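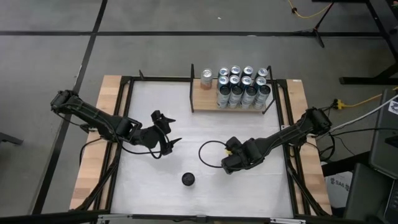
Why do grown-ups argue about lines on a map?

If you have ever shared a back seat with a brother or sister, you already know a lot about borders. There is a line down the middle. Nobody can see it. Everyone is very sure where it is, and somebody's elbow is always over it.

A border is the line where one government's job stops and another's begins. On one side you follow one set of laws and pay one lot of taxes. A few steps away, the rules can be quite different, even though the grass looks the same and the cows don't care.

Sometimes two sides don't agree where the line should go. Then it is called a disputed border. "Disputed" is a newspaper word for "still being argued about".

Take Gandside, a village of 800 people in the Leinonen valley. Hostton, on the west side, says the old river marks the border. Prokwood, on the east side, says the new river does. You might think a river would stay put, but this one moved in a flood long before your grandparents were born, and left 80 metres of muddy field in between. Both governments love that field very much. Neither has ever offered to mow it.
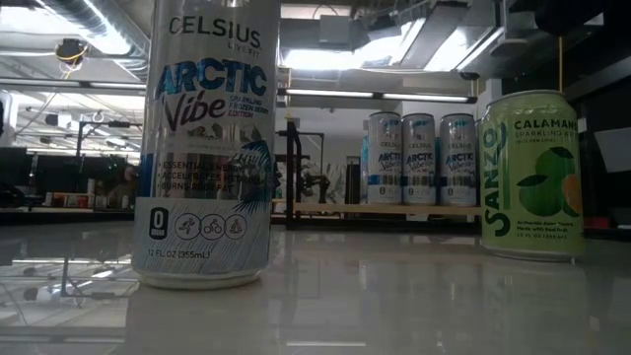 Living in a place like that can be a nuisance. Which side fixes the potholes? Which police do you ring? Gandside has two mayors, and each one sends letters explaining that the other isn't a mayor. The post is never dull.

It can also be serious. When leaders are angry, they may close roads, send soldiers or stop families from visiting each other. People can be hurt, and people who had nothing to do with the argument can lose their homes. That's why you sometimes hear a disputed border on the news and see the adults go quiet.

So how does it get sorted out? Mostly by talking, which is slow. The two sides might meet in a third country, where they can disagree over better biscuits. They might ask a court with judges from many countries to look at old maps and treaties. A treaty is a promise between governments, written down so that no one can pretend to have forgotten it. Some sides agree to share the land, or to leave a strip in the middle where no soldiers may go.

Some borders have been argued about for longer than anyone has been alive. Others were settled with a handshake and a tin of paint.

Words to know

Border: the line between two places with different governments.
Treaty: a written promise between governments.
Neutral: not on anybody's side.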